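2/20/22
Drastura build 30, Aramaic drill module

Lamrani text set reloaded after the encoding fix. Abbreviations with gershayim now parse as single tokens – the old build split them and threw off the lookup. Of 352 entries in the glossary, 60 still have no root assigned. Most are Greek loan words and can stay that way.

Marker phrases (question, objection, resolution) highlight correctly on the first page of the tractate. On the second page "ta shema" gets tagged as an objection when it opens a proof. Rule order problem, same as December.

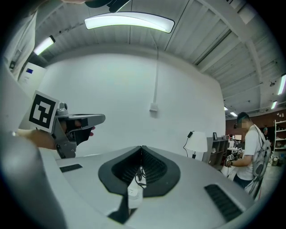
Audio sync

Bronora reader voice drifts against the text on long passages, up to 200 ms by the end. Tried resetting the clock at each colon. Better, but the cursor now jumps on short lines. Left it off in this build.

Kenza Bennani wants vowel points off by default for the upper level. Setting exists but is not saved between sessions. She has the Janon import script and will rerun it with Rashi as a separate layer.
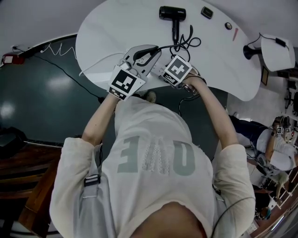 Hand-held gripper at the white table

To do: swap rule order for "ta shema", save the vowel setting, check right-to-left wrap when an English gloss falls in mid-line. Printing not tested.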